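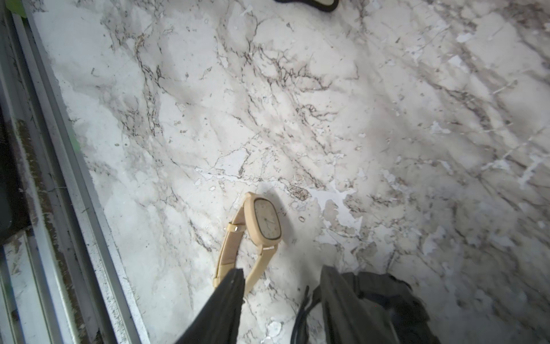

Maeve Rafferty moved into her flat in Rusgate in November with two rules for herself: buy nothing new until spring, and give everything small a fixed place. Watches came first, as she kept losing them. The beige one, with its cream dial and matching strap, goes down on the marble-patterned top when she gets in. She owns four more and wears them in turn.

The other rule has been harder. "I bought a plant in the first week," she says. "Then I bought it a friend."
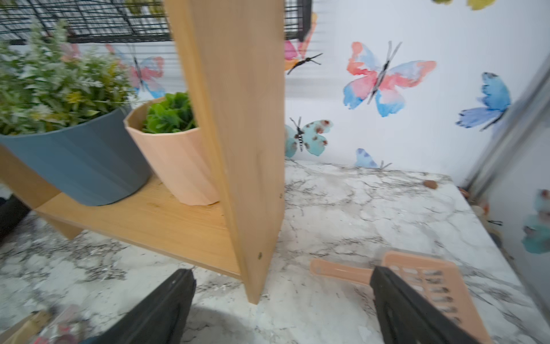 Shelves are where most small flats go wrong, says Muireann Keogh, who fits out rooms for Wemlow. People fill them to the ends. She prefers two things on a board and a bit of air – here a ribbed blue-grey pot beside a smaller peach one, against the butterfly wallpaper. The litter scoop is a similar peach. Rafferty says that was luck.

Keogh's next visit is to a house in Trilia, where there are nine shelves and a piano to work round.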